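Inicio Productos Servicios Sala de prensa Distribuidores Contacto

Vovport presenta Cozma, una biblioteca de cuartos de baño simulados para ensayar tareas domésticas con brazos robóticos

La nueva colección llega en julio con 245 escenas listas para usar y un servicio de acompañamiento para los equipos que empiezan

Vovport, la casa de software de simulación que muchos de nuestros lectores conocen por el entorno Nukar, tiene la alegría de anunciar la salida de Cozma, una biblioteca de escenas de cuarto de baño pensada para quienes preparan brazos robóticos que algún día tendrán que ordenar, recoger y colocar cosas en casas de verdad. Ha sido un trabajo largo, con más vueltas de las que habíamos previsto al principio, y nos hace mucha ilusión poder ponerlo por fin en manos de los laboratorios, las universidades y las empresas pequeñas que llevan meses escribiéndonos para preguntar cuándo estaría disponible.

La idea nació de una queja que oíamos una y otra vez. Las cocinas simuladas abundan, y las hay muy buenas; las mesas de oficina con tazas y bloques de colores también. El baño, en cambio, se queda casi siempre fuera, y eso que es una de las habitaciones donde una persona con movilidad reducida agradece más una ayuda. Es además un sitio difícil: hay poco espacio, las superficies de apoyo son estrechas y conviven objetos de formas muy distintas, desde un rollo de papel que se tiene de pie hasta piezas decorativas curvas que no ofrecen una cara cómoda para la pinza. La tapa de una cisterna, que en muchas casas acaba haciendo de estante, resume bastante bien todos esos problemas en muy pocos centímetros.

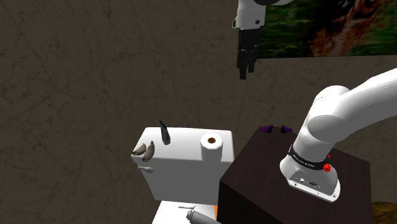
Qué incluye Cozma

La biblioteca se entrega con 245 escenas montadas, cada una con su brazo ya colocado, sus objetos sueltos y su iluminación. A ellas se suma un catálogo de 1.095 objetos de aseo y decoración que se pueden intercambiar con toda libertad, de modo que el mismo baño puede servir para ensayar un día con jabones y al siguiente con frascos, cepillos o conchas. Los objetos llevan definidos su peso, su rozamiento y su forma de contacto, y quien lo desee puede retocar esos valores desde un editor sencillo, sin tener que abrir ficheros de configuración a mano (aunque los ficheros siguen ahí, claro, para quien prefiera trabajar así).

También se pueden variar las texturas de las paredes, el color del mobiliario y la altura del soporte del brazo. Hemos puesto especial cariño en las paredes oscuras y veteadas, que en nuestras pruebas internas daban más guerra a los sistemas de visión que los azulejos claros de siempre, y en las superficies blancas, donde un objeto pálido se confunde con facilidad con el fondo. Una pastilla de jabón rosa claro sobre una tapa blanca parece poca cosa hasta que uno intenta que un programa la localice bien con distintas luces.

Cada escena admite varias cámaras virtuales, que el usuario sitúa donde le convenga, y permite guardar el recorrido completo del brazo para volver a verlo más tarde desde otro ángulo. Los equipos que ya trabajan con Nukar encontrarán la colección en el menú de siempre, sin instalación aparte. Para los demás, el paquete trae una versión reducida del entorno con todo lo necesario para empezar la misma tarde en que se descarga.

Un servicio para no empezar a solas

Sabemos, porque lo vivimos en su día, que la primera semana con un simulador puede resultar un poco desalentadora. Por eso Cozma se acompaña de Brodum, un servicio de puesta en marcha en el que nuestro equipo prepara con el cliente sus primeras tareas, revisa los movimientos del brazo y ayuda a decidir qué objetos conviene incluir y cuáles es mejor dejar para más adelante. Brodum comprende 2 sesiones de trabajo a distancia y un banco inicial de unos 1.000 ensayos automáticos, ejecutados en nuestros propios servidores, con un informe final redactado en un lenguaje que pueda leer también quien no programa.

Durante los meses de preparación hemos ido ajustando las escenas con las sugerencias de los primeros usuarios, y algunas de las que más nos gustan salieron precisamente de ahí. Una de ellas pedía que los objetos quedaran a veces en la misma esquina donde se juntan dos muebles, con parte de la base asomando sobre el vecino, tal y como pasa en cualquier casa cuando se deja algo con prisa.

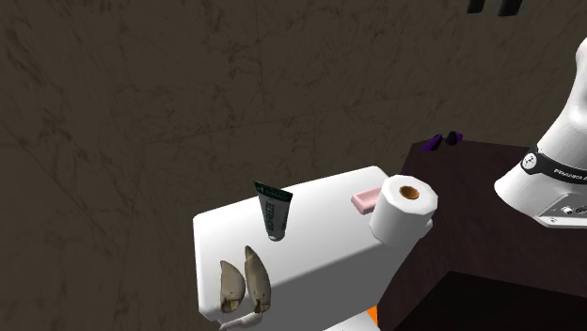

¿Hace falta tener un robot físico para trabajar con Cozma?
Para ensayar, basta con un ordenador con tarjeta gráfica reciente. El robot físico solo entra en juego cuando el equipo quiere trasladar a una habitación real lo que ha preparado en la simulación, y en ese paso Brodum puede ayudar a comparar los resultados.

Disponibilidad

Cozma podrá descargarse desde la web de Vovport a partir de julio, con licencia anual para empresas y una modalidad gratuita para centros de enseñanza que la utilicen en clase. Quienes ya tengan una licencia vigente de Nukar recibirán la biblioteca sin coste adicional durante el primer año, como agradecimiento por la paciencia y por tantos correos amables. El servicio Brodum se contrata aparte y conviene reservarlo con algo de antelación, ya que atendemos a los equipos por orden de llegada.

Sobre Vovport

Vovport desarrolla entornos de simulación para robótica doméstica y asistencial. Su producto principal, Nukar, se emplea en la preparación de tareas de manipulación con brazos articulados. Los medios que deseen una licencia de prueba o material adicional pueden solicitarlo a través del formulario de la sala de prensa, de nueve de la mañana a dos de la tarde.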